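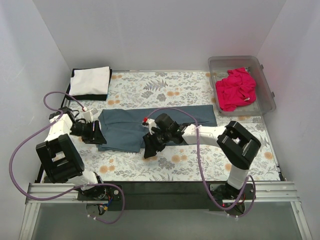 The Hem

Feng-yi Ko took in hems at the back of the dry cleaner's in Grelesberg. She had the room behind the counter, a machine, a steam iron and a window onto the lane where the bakery kept its bins. On Tuesday a man came in with a suit over his arm and asked if she could have the trousers done by Friday.

"How much off?" she said.

"I don't know. They were my father's."

She gave him the pins and sent him behind the curtain. He came out holding the waistband with one hand. The trousers were too long and too big, and the cuffs had been let down once already. She could see the old line where they used to end.

"Stand straight," she said. "Look at the wall. If you look down, they move."

He looked at the wall. There was a calendar on it from a thread company called Fabbri, still showing November. She knelt and folded the cloth under at the heel.

"It's for a wedding?"

"Funeral."

She pinned the left leg and moved to the right. People told her things when she was down there. She thought it was because they couldn't see her face.

"His," the man said. "It's his funeral. My brother's got the good suit and I haven't got one. Mum said to wear this."

"And what is he wearing?"

"Sorry?"

"Your father."

"Oh. His cardigan. He hated suits. He bought this one for my graduation and complained the whole day."

She took the waist in with four pins at the back and told him to sit on the stool. He sat. He said it was fine. She told him to sit properly, the way he would on a church bench, and he shifted back and said it was a bit tight, so she moved two of the pins.

His name was Hammad Mohmand. He spelled it for her and she wrote it on the ticket. He asked what it would cost and she said fifty dollars for the trousers, and that the jacket would be more if he wanted the shoulders done, but shoulders were a big job and she wouldn't have time before Friday.

"Leave the jacket," he said. "He was wider than me. Everyone knows that."

After he had gone she checked the pockets, which she always did. In the jacket there was a paper napkin and a train ticket. In the trousers, in the small pocket inside the right front pocket, there was a key. It was short and flat with the number 385 stamped on the head.

She put it in an envelope and wrote his name on it. Then she rang the number on the ticket and got no answer, and she didn't leave a message. It seemed an odd thing to say to a machine.

She did the trousers on Wednesday night. The cloth was better than she'd expected. Whoever had let the cuffs down had done it by hand, with a double thread, in a navy that didn't quite match. The stitches were small at the start and got bigger toward the inside seam, as if the person had been called away to something or had run out of light. She unpicked them and wound the thread around a bit of card. She couldn't have said what for.

On Friday he came at eight in the morning with his hair wet. She had the trousers on a hanger with the jacket over them. He tried them on and stood in front of the mirror and she pulled the back of the jacket down.

"That's good," he said. "That's really good, thanks."

"There was a key."

He opened the envelope and tipped it into his palm and looked at it for a while.

"That's a locker," he said. "That's from the Bistton baths. They closed that place when I was at school."

"You went there?"

"Every Saturday. He used to swim and I used to sit on the edge and eat chips. You were meant to hand the key back in at the desk." He turned it over. "He told me he had. There was a whole argument about it. They charged him six dollars and he said he'd never go back, and then the next Saturday we went back."

"But this suit was for your graduation."

"Yeah." He thought about that. "So he must have put it in there on purpose. Years later."

She waited, but he didn't have anything else to say about it. A truck was reversing in the lane. He put the key in the small pocket, the same one, and patted it flat.

He paid with three twenties and she gave him his change. She asked where the service was, and he said the hall in Gemavora, because the mosque was having its roof done, and there would be far too much food. She said that was good. He said his mother had been cooking since Monday and wouldn't let anybody into the kitchen.

"Did she let these down?" Feng-yi asked. "The cuffs. Somebody did it by hand."

"Mum? No, she can't sew. She staples things." He looked down at his shoes. "He did all that. Buttons, school badges. He'd do it in front of the cricket."

She went to the drawer and got the card with the navy thread on it. It wasn't much. It was creased all the way along from where it had been stitched. She told him it was from the old hem and he could throw it out if he liked.

He put that in his pocket as well. Then he looked at the clock and said he had to pick up his aunt, and he went out with his own jeans folded under his arm.

He had left the hanger on the stool. She hung it back on the rail. There were two skirts and a school blazer to do before lunch, and she started with the blazer.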